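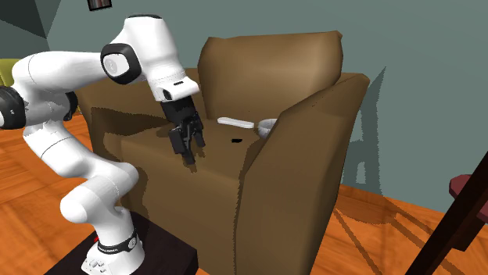 How I check a grasping policy in sim before I trust the number

Posted Aug 9, 2018 in Tutorials

I get asked a lot how I come up with the success rates in my write-ups, so I figured I'd put the whole routine down in one place. It's pretty simple! You need a simulated room, one arm with a two-finger gripper, a policy that takes in a camera view and puts out a motion, and a free evening.

I'm assuming you already have the arm moving in your simulator. If it still flings itself through the floor when you load it (mine did for most of December), go fix the joint limits first and come back.

Step 1: Pick a surface that isn't a table

Everybody starts with a tabletop and so did I. The trouble is that a policy trained on tables gets very comfortable with one height and one flat color. My test room is called Skarnby, and the target is a remote control lying on the seat of a brown armchair. A seat has armrests to bump into and a back cushion that limits how the wrist can come in, so you learn a lot more per run.

Mount the base next to the chair and check the reach by hand before you run anything. Drive the gripper over the front, the back and both sides of the seat. If the elbow locks up at the back cushion, move the base. Don't shrink the test area to fit the arm – I did that once and Phong Vũ caught it right away.

Step 2: Freeze the start pose

Start every run with the gripper hovering over the seat, pointing down, off to one side of the target. Save that pose to a file and load it each time. I used to reset by replaying the last motion backward, and small errors piled up until run 100 was starting from somewhere quite different than run one.

Step 3: Shuffle the things you want to be robust to

I keep three lists in the config: object position, object angle, and light direction. Light matters more than I expected. Low-quality shadow maps give you jagged dark patches on the upholstery, and my first policy loved to reach for those. You could spend a week making the shadows prettier, or you could just move the light between runs and let the policy get over it. I moved the light.

Leave one or two other small things on the seat as well. With only the remote there, you're mostly testing whether the arm can find "the thing."

Step 4: Write down what counts before you run

My rule is that the remote has to be lifted clear of the cushion and still be in the fingers 12 seconds later. Dragging it up the armrest doesn't count. Put the rule in the script as a check, so you can't get generous at midnight.

Step 5: Run it, then watch the failures

I do 300 runs per policy, all with saved random seeds. The last batch had 19 failures, and I watched every one of them. Most were the same mistake: the wrist came in too flat and one finger touched the back cushion before the other got around the remote. I'd never have guessed that from the percentage alone.

Sort the failures into folders by what went wrong, using whatever names make sense to you. Mine are "cushion," "wrong thing," "slipped" and "no idea."

Step 6: Change one thing and use the same seeds

For the wrist problem I added a small penalty for approach angle and reran the identical seeds. Same seeds means you can line up the runs side by side and see which ones flipped, in both directions. Do look for the ones that got worse – there are always a few.

A couple of loose ends

Định Chu asked if the soft cushion is really soft. Nope, it's a rigid box with high friction. That's fine for comparing two policies and not fine for predicting what a real chair will do, so I report sim numbers as sim numbers.

If your runs crawl, turn off rendering for every camera except the one the policy uses. And back up your seeds file somewhere other than the machine you're running on. I had to redo a whole batch over that.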